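Fiddles on the Hill at Hinden

I have been home from Hinden for two days and I still have "Cluck Old Hen" going through my head while I brush my teeth. If you like old-time music and you have never made it to the Girkov Fiddlers' Weekend, please put it on your list! It's small, it's a bit of a drive (140 miles for me, the last 36 of them on a two-lane road behind a hay truck), and I came back happier than I've been in months.

The main stage is a flatbed trailer parked at the bottom of a sloping field, so the whole hill works like a balcony. Bring a low chair. I brought a tall one and got a very polite tap on the shoulder during the second set. Tickets were $29 for the weekend if you camped, and camping meant a mowed field, a water spigot and neighbors who played until two in the morning. I loved every minute of it, but pack earplugs if you need your sleep.

Saturday afternoon belonged to the Skusivmont String Band. They're a five-piece with two fiddles, and the way those fiddles lean on each other in the slow tunes gave me goosebumps. They did a waltz I'd never heard before and I ran right down to the trailer afterward to ask what it was. The banjo player wrote the name on my hand and I sweated it off before supper, so if anybody knows a waltz in D with a really long B part, tell me!

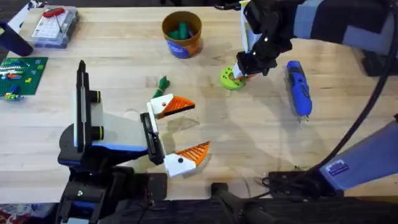
Then there was the jam tent, where I spent most of Sunday. Natalina Carbone ran the slow jam, and she is a wonder. She calls out the chords, plays the tune at a crawl until everyone has the shape of it, then nudges it up a little each time around. I've been scared of "Whiskey Before Breakfast" for years and by lunch I was playing it, badly and loudly, next to a kid on mandolin who was much better than me.

Food was good too. Valentini had the long line, and the sausage and peppers sandwich was worth standing in it. The pie table sold out by noon both days, so go early (I got the last slice of buttermilk on Saturday and felt like royalty).

They've already set next year's weekend for June again. The field only holds 100 tents, and I've got my deposit in. I'm bringing the low chair, my sister, and a notebook for waltz names.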